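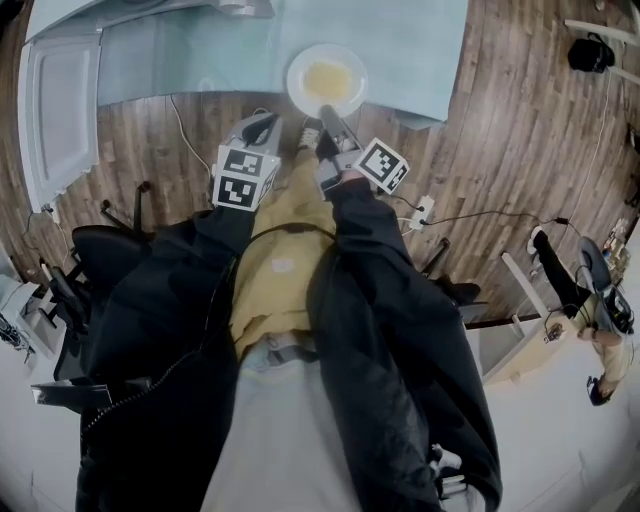
# Chapter 4

## Serving and Carrying: From the Kitchen to the Table

In the three chapters before this one we have been working at the stove and the counter. You have learned how to plan a simple meal, how to keep a clean work surface, and how to cook a small number of dishes with eggs, milk and flour. Now the food is ready, and it must come to the person who will eat it. Many cooking books stop at this point. They say "serve immediately" and go on to the next recipe. In this book we stay with the plate a little longer.

The chapter is meant for students in the first year of household and care studies. Some of you will work in a canteen, some in a home for older people, some in a family with small children. The rooms will be very different, but a plate is carried in the same way in all of them. If you learn to do it calmly now, you will have less to think about later, when there are many plates and little time.

### What you will learn

When you have finished this chapter, you should be able to

- choose a plate that suits the size and the kind of food
- move a soft, flat food from the pan to the plate without breaking it
- hold and carry one plate, and later 2 plates, in a safe way
- set a plate down and place it correctly in relation to the edge of the table
- check the floor between the kitchen and the table before you begin to walk
- clear the table again when the meal is over

### Words for this chapter

**Rim.** The outer part of the plate, outside the place where the food lies. On some plates the rim is wide and flat, on others it is only a small raised line.

**Well.** The lower part in the middle of the plate. Food should stay in the well.

**Place.** The part of the table which belongs to one person during the meal. It includes the plate, the glass, the knife, the fork and the napkin.

**Walkway.** The path on the floor which you use when you carry food. It is not always the shortest path.

**Clearing.** To take away plates and other things after the meal. We don't use this word for wiping the table. That is called *wiping down*, and it comes after.

### 4.1 A morning at Runia

Before the rules, we begin with a story from practice. Tove Frandsen worked for many years at Runia, a residential home with a shared kitchen on each floor. When she trained new assistants, she always started with the same breakfast: one thin omelette, one white plate, one table. The assistant had to cook the omelette, put it on the plate, carry it across the kitchen and set it down in front of a resident.

"They thought it was too easy," she told us. "They wanted to learn the special diets and the big ovens. But I watched them, and most of them put the plate down so close to the edge of the table that I had to push it in. Then they turned and walked away. They did not see it."

A resident who has weak hands, or who does not see well, will often touch the plate before the fork. If the plate stands partly outside the table edge, a light touch can be enough to tip it. Tove Frandsen asked her assistants to set the plate down, wait one breath, and look at it again before they let their attention go to something else. At Runia this was called "the second look", and we will use the same name in this book.

**Talk about it.** Think of the last meal you served to another person. Where did you put the plate? Did you look at it again after your hand had left it? Discuss with the person next to you.

### 4.2 The plate and the food

A round white plate is the most useful plate in a kitchen. Food is easy to see on it, and so is dirt. For a person with poor eyesight, however, pale food on a white plate can be hard to find. A plain omelette, a pancake, boiled fish or mashed potatoes can almost disappear. In this case you can choose a plate in a darker color, or add something with a clear color beside the food, such as tomato or green herbs.

The color of the table also matters. A white plate on a white table is difficult to see, while a white plate on a blue or brown table has a clear outline. If you cannot change the table, you can use a place mat. The mat should lie flat and should not hang over the edge, where it can be caught by a sleeve.

Flat foods need a plate with a flat well. If the well is too small, the omelette climbs up on the rim, and then it can slide when you carry it. Leave an empty border all the way around. It gives you a clean rim to hold, and the plate looks tidy when it arrives.

### 4.3 From the pan to the plate

Soft, flat foods can be moved in two ways.

**Sliding.** Hold the pan in one hand and let its edge come close to the plate. The plate stands on the counter and is not held in the air. Loosen the food first with a spatula, all the way around. Then tilt the pan slowly and let the food slide down into the middle of the plate. This is the best method for a thin omelette.

**Lifting.** Use a wide spatula and bring it under the center of the food. Lift only a little – you don't need much height – and move it across in one even movement. This method works well for small pancakes, which can be lifted one at a time.

If the food folds or breaks on the way, leave it. Many beginners try to repair it with their fingers or a fork, and while they do this, the food becomes cold and looks worse. A folded omelette tastes the same as a flat one.

After the transfer, look at the rim. Wipe away drops of fat with a clean paper towel. Fat on the rim looks careless, and it also makes the plate slippery for the hand.

### 4.4 Holding and setting down

Hold the plate with four fingers spread under it and the thumb resting along the rim. The thumb should point along the edge and not toward the food. Keep the elbow close to the body. If the arm is stretched out, the plate feels heavier and the hand begins to shake sooner.

Pull back long sleeves before you start, or close them at the wrist. A loose sleeve can touch the food, and it can also take a glass with it when you reach over the table.

When you come to the table, follow these steps:

1. Stop completely. Do not set down a plate while you are still walking.
2. Bend your knees a little, so your back doesn't do all the work.
3. Let the far side of the plate touch the table first, then lower the near side.
4. Move the plate in until the whole bottom stands on the table, with a hand's width between the rim and the edge.
5. Take your hand away slowly and give the plate a second look.

Some tables have a rounded or sloping border. On such a table you must measure from the place where the flat surface begins.

### 4.5 The floor between

When accidents with plates are discussed, people talk about the hands. Often it would be better to talk about the feet. In the kitchen at Barnberg, a school canteen which we will visit again in Chapter 6, the staff walk the whole path with empty hands before each serving. They look for water, for food that has been dropped, for chairs that are pulled out, and for open cabinet doors.

Cables need special attention in a home kitchen. A power strip is often placed on the floor because the wall outlet is far from the table, and the cord then lies across the boards. A person who carries a plate looks forward, and the plate itself hides the floor nearest to the feet. Move the strip to the wall, or choose another walkway. If neither is possible, unplug what is not needed and roll up the cord before you serve.

Wooden floors have one more difficulty. When the boards have different shades of brown, a small spill can be hard to notice. Bend down and look along the floor toward the window, and a wet spot will often shine.

**Try it yourself.** Draw a simple plan of your own kitchen. Mark the stove, the counter, the table and all the doors that can open into the room. Draw the shortest path from stove to table with a thin line. Then draw the walkway you would choose with a plate in your hand. Are they the same? Bring the plan to class. You will need it in Section 4.7, when we work with 2 plates.

### 4.6 Practice: one plate

Work in pairs. One student serves, and the other sits at the table and pays attention. You need a plate, a spatula, a pan, and one thin omelette made after the recipe in Chapter 3. If there is no time to cook, use a folded dish towel in place of the omelette.

The student who serves goes through the whole way: pan, plate, walkway, table, second look. The student who sits does not help and does not comment until the plate has been set down. Then you talk together, first about what felt easy and afterwards about what felt unsure, and change roles.

Repeat the exercise 4 times each. Write a short note in your workbook after the last turn, with the date and one thing you will do differently the next time you serve a meal.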